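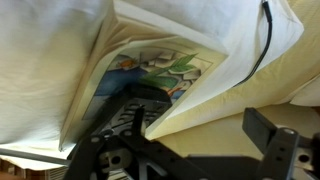
How often should you have your gutters cleaned?

Twice a year covers most houses, and a third visit is worth paying for if a pine leans over the roof.

I learned the second half of that in Jondham, where I own a small house under a large pine. My plan had been to clean the gutters once, in November, and then feel good about it until the following November. By April a maple seedling was growing above the kitchen window, and it looked healthier than anything I had planted on purpose.

So I called for quotes. Zomach Gutter & Roofline wanted $152 for the whole house, downspouts included. Stelmakh Brothers wanted $181 and offered to haul away the muck, a service I had assumed was the entire point. It was not the point at Zomach, where the muck is bagged and left beside your garage like a gift from a cat.
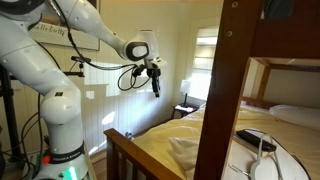 A Franka Emika arm, its gripper pointed straight down.

I paid the extra. The crew arrived at 8 a.m. with a 16-foot ladder and were done in 60 minutes, including the time spent admiring the maple. They flushed every downspout with a hose and showed me where a bracket had pulled loose over the porch.

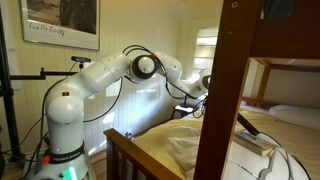 Reaching across the bedroom toward the bed.

Then came the talk about guards. Every gutter crew gives it, usually from halfway up the ladder. Mesh guards keep out leaves but pine needles slide right in, tips first, and the guards have to come off before anyone can get at them. My neighbors over on Drikholm Road bought the expensive kind and now pay for cleaning plus removal plus putting them back.
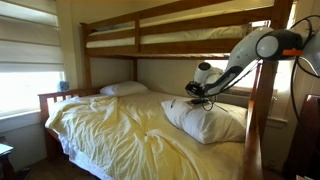
I passed on the guards and booked the next two visits — spring and late fall — with a third penciled in for whenever the pine has one of its moods. The bracket was fixed on the spot. The maple is in a pot by the back steps.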